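Section 7: First Fill and Regeneration
Mevska 2556 Under-Sink Water Softener

Do this part after the hoses are on and before you put the cabinet doors back. You will want to see the floor.

1. Close the cold water shutoff. Open the cold tap and let it run out.
2. Turn the bypass valve to BYPASS. The arrow is small and the same color as the valve, a choice we argued against.
3. Pour salt pellets into the tank up to the molded line. Do not buy the 50 lb bag unless you enjoy storing one.
4. Add two quarts of water to the tank, this time only.

CAUTION: Use softener salt. Rock salt leaves grit in the tank, and table salt sets like a sidewalk.
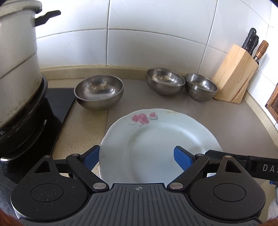
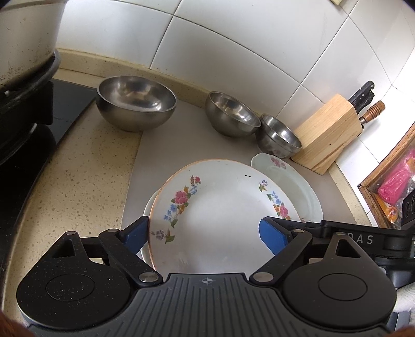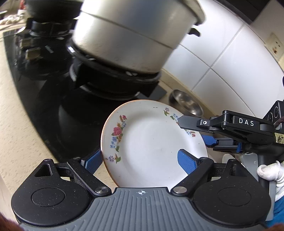 Birkett

5. Open the shutoff a quarter turn. Wait for the hissing to stop, then open it the rest of the way.
6. Turn the bypass valve slowly to SERVICE. Check every fitting with a dry paper towel. Fingers are optimists.
7. Plug in the unit and hold SET until the clock blinks. Enter the time, then a regeneration hour. The factory setting is 2 a.m., and the motor hums. Light sleepers may prefer noon.
8. Enter 14 for days between cycles. Households with very hard water should enter 7.

NOTE: If the display shows E4, the lid is open. If the lid is closed, open it and close it again with more conviction.

NOTE: White spots on plates and pots may take a few washes to fade. Old scale inside a kettle needs vinegar.

Go on to Section 8 for the Jindeo drain adapter. If yours came with the Lastow adapter, skip to Section 9.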